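Review: Rosness flat finger set for parallel grippers, after a spring on the bench cell

I bought the Rosness finger set to replace the molded fingers on our small Lellon arm, which handles parts for a solenoid test fixture. The old ones had rounded over at the tips and were dropping small parts. The set cost $281 with the mounting plates, and I have used it long enough now to say what I think.

In the box are two flat fingers, two plates, the screws and a folded instruction sheet. The sheet covers the Lellon mount and the Stello mount on the same side, and the drawings are small. Read it twice. I put the plates on the wrong way around the first time and had to take everything off again.

Fitting took me 30 minutes once I had the plates right. The screws need to be brought up evenly, a little at a time, or one finger ends up leaning. After that you home the gripper with nothing in it, check that the tips meet, and set the new open width in the controller. Mine closed square on the second try.

Then comes the part the sheet skips, which is teaching the pick again. Flat fingers are longer than the molded ones, so every stored height is wrong. I start with one solenoid on the table and bring the open fingers down on either side of it at the slowest speed, watching the wrist camera.
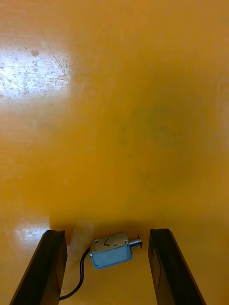 Solenoid between the open fingers, plunger toward the right one, leads off to the left.

With a part like this you don't want to close on the ends, where the plunger and spring are. I turn the wrist 90 degrees from there so the fingers take the long sides of the body, and I store that as the pick angle. The leads need a clear path too. If one gets under a finger, the part comes up crooked.

Grip is good. The flat faces hold a steel body better than the rounded ones did, and I was able to turn the force down. My log shows 346 picks in the longest run, with 4 misses, all of them from parts I had set down badly.

Upkeep is simple. I wipe the faces with alcohol on Sunday and check the screws. Two had backed off slightly in the first week, so I added a drop of Frimpong thread locker and they have stayed put.

Complaints: the dark fingers make the camera picture harder to read when the table throws glare, and I had to lower the exposure. Spare fingers are sold only in pairs. The instructions should be better at this price.

I would buy the set again for small metal parts. For anything soft or round, keep the molded fingers — they do that job better.

Contact | Copyright Bench Cell Notes | Back to top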